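The Case for Fewer, Odder Examples

November
By the Plokeck data desk

Most arguments about training data for robot arms are arguments about volume. A group reports how many runs it collected, another group reports more, and the number becomes a stand-in for quality. I spent a good part of the last two years on the collecting side at Plokeck, mostly in simulation, and I have come to think the count is the least useful figure we publish. It is easy to raise. It says little about what the learner has been shown.

The Kos set, which I helped assemble, contains 3,530 runs of a single arm working at a kitchen counter. When we sorted those runs by what differed between them, the result was uncomfortable. A large share came from the same 30 layouts, replayed with small changes to the start position of the arm. Changing the start position is cheap. The script draws a new set of joint angles, the operator repeats the task, and the total goes up by one. The policy trained on that data learned to reach from many places toward a counter it already knew by heart.

My position is that a collection effort should spend most of its budget on the layout and much less on repeats. I will try to be specific about what that means, as the general statement is one that everybody already agrees with and few projects follow.

Start with the objects. The usual practice is to choose a task, choose the items the task needs, and leave the rest of the counter bare or fill it with a few plain blocks. The learner then never has to decide what to ignore. In the Welley layouts we filled the counter with items that have no common theme and no sensible reason to share a surface. Shapes were picked for how badly they fit together: something tall with a narrow neck, something that cannot stand up, something with thin parts that are hard to resolve from a distance.

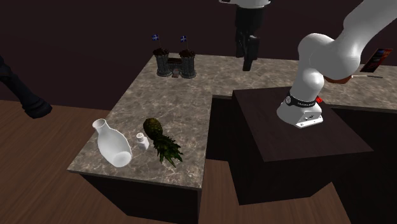
Welley kitchen layout, simulated. Pineapple, vase and small bottle near the front corner; miniature castle farther back.

The castle drew the most complaints in review. It was called unrealistic, and for a kitchen it is. Realism of that sort was never the purpose. A toy building with thin flagpoles asks the vision side of the system to deal with fine structure close to heavy structure, and it does so in a spot where the gripper may have to pass. A second coffee mug would have been more realistic and would have taught less. If the only defense of an object is that people own one, I would leave it out.

The pineapple on its side is a better case still. Its fruit end and its leaf end call for different handling, and its outline changes a great deal with the angle of view. A policy that has learned "object" as a compact lump with a clear center tends to aim for the wrong place on it. We saw this early, when the arm was given the pineapple as a target and kept closing on the crown. The first reaction in the group was to drop the item. The second was to collect more of the same runs. What helped in the end was turning the item to new headings and placing different neighbors beside it, with fewer runs per heading than we had planned.

Viewpoint

The second place to spend is the camera. A fixed camera gives the learner a shortcut: position in the picture can stand in for position on the counter, and the policy will happily use it. Under a single view this looks like skill. Move the camera by the width of a hand and the skill is gone.

Two remedies are common. One is to add random shifts and crops to the stored pictures after collection. This is cheap and it has some value, but it cannot show the back of a thing that was only seen from the front, and it does not change which objects block which. The other is to render the same room again from a different place. In simulation the second remedy costs computing time and very little labor, and I do not understand why it is still treated as an extra. The large joints of an arm hide a good deal of any counter. What they hide depends on the view, and a learner should meet that problem during training.

There is a fair objection here. Too many views, introduced too early, slow the learning down, and a small model may never settle. We ran into this on the Hasik arm models, which had less capacity than the ones used for Kos. I would answer that the schedule can be adjusted without giving up the views. Begin with a few, widen the range later, and keep a set of views out of training altogether so that the test means something.

Dark corners and other nuisances

Lighting is the third item, and it is the one most often decided by taste. Default rooms in simulation tend to be bright, with pale walls and a counter that contrasts with everything on it. Operators like them. The arm stands out, the gripper stands out, and mistakes are easy to spot during playback. The trouble is that a black gripper against a pale wall is a simple thing to find, and a black gripper over dark containers in front of a dark wall is a hard one.

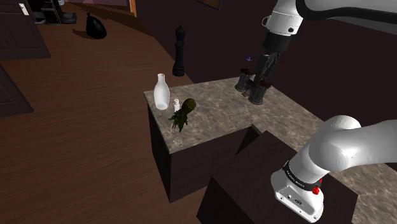
What the labels should say

None of this is worth much if the labels record only success or failure. A run in which the gripper closes beside its target has a different value from a run in which it never leaves the start position, yet in most sets both carry the same zero. For Welley we stored four further fields with each run: the layout, the view, the target, and a short note from the operator on where the attempt went wrong. The notes took almost 30 seconds each to write. They were resented at first, and I still think they are the most useful part of the set.

The layout field deserves more attention than it gets. Without it, the training and test portions are split by run, and near copies of the same counter end up on both sides of the split. Scores from such a split are too high, and the error is hidden from anyone who downloads the set later. Splitting by layout gives lower scores. On Kos the drop was large enough that there was some debate over whether to publish the new figures. We published them, along with the old ones, and marked the old ones as not comparable.

I would ask three things of anyone releasing a collection of this kind. State the number of distinct layouts next to the number of runs, in the same size of type. State how many views were used and whether any were held out. Keep the failed runs in the download, with their notes.

The counterargument I take most seriously comes from people who work at far larger scale. They hold that with enough data the layout question answers itself, since a big enough pile will contain odd counters by accident. That may be so for data gathered in real homes by many hands. It is a weak argument for simulation, where nothing appears on a counter unless a person or a script puts it there. A script that draws from a short list of objects will go on drawing from it for as long as it is left to run.

For the next round at Plokeck we have capped repeats per layout and moved the saved hours to building new rooms. The total will be smaller than 3,530, and the release page will say so on its first line.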